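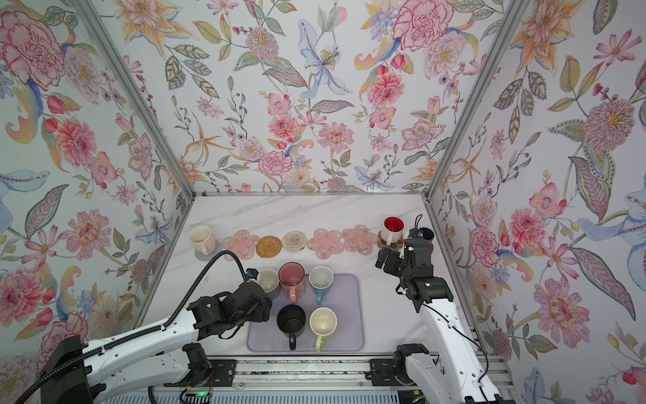

Figure 4.1 The two-arm table used in this chapter, with mugs on the tray and coasters along the back edge.

Chapter 4
Setting Out a Task

2020-11-08
Consuelo Yupanqui and Gion Oberholzer

In the first three chapters you bolted the arms to the rail, checked the wiring and moved each joint by hand. The arms can now go where you send them. This chapter is about deciding where that should be, and in what order.

The task comes from the robotics club at Hundby, where it was first set as a June project for second-year members. The club calls it Luvadari, after the café where the idea came up. Mugs have to be moved between a tray and a set of coasters without knocking anything over. A person does this without thinking. A pair of arms needs every part of it spelled out.

Look at the tray in Figure 4.1. The mugs stand in two rows, and the two in the front row have their handles pointing towards the front edge of the tray. An arm that comes down from above can close on a rim, on a handle or across the whole body of a mug. Each choice limits what can be done next. If the gripper holds the rim, the mug can be set down almost anywhere, but the fingers need clear space on both sides of the wall of the mug. If it holds the handle, the mug may tilt as it is lifted.

The coasters bring a second difficulty. They differ in shape and surface, and a mug put down half on a beaded centre will not sit level. In the club's rules a mug counts as placed only if its whole base is on the coaster and it stays upright for 60 seconds after the gripper has let go.

4.1 Writing the task down

Before any code is written, each team fills in a task sheet. Édgar Flores, who ran the first club sessions, asked for it to be done in pencil, and most teams still do it that way. The sheet has four headings:

Start: where each mug stands and which way its handle points.
Finish: which coaster each mug should end up on.
Arm: which of the two arms makes each move.
Wait: what the other arm does in the meantime.

The last heading is the one most often left blank. Both arms can reach the middle of the tray, so both can try to use the same space. In the first year the Betancur team lost 57 runs to arms touching each other, out of 2,000 attempted. Their fix was a single rule: while one arm is over the tray, the other stays outside it. The runs took longer and the collisions stopped.

4.2 Order of moves

Take mugs from the outside of a group first where you can. A mug in the middle has neighbours on several sides, and an open gripper is wider than the mug it is about to hold. Hernán Zapata's team drew the open gripper on card, cut it out and slid it across a plan of the tray to see which mugs could be reached at each stage. You will make the same card in Exercise 4.2.

You will need your joint measurements from Chapter 3, a ruler and one blank task sheet for each member of the team. Fill in your own sheet before comparing it with the others.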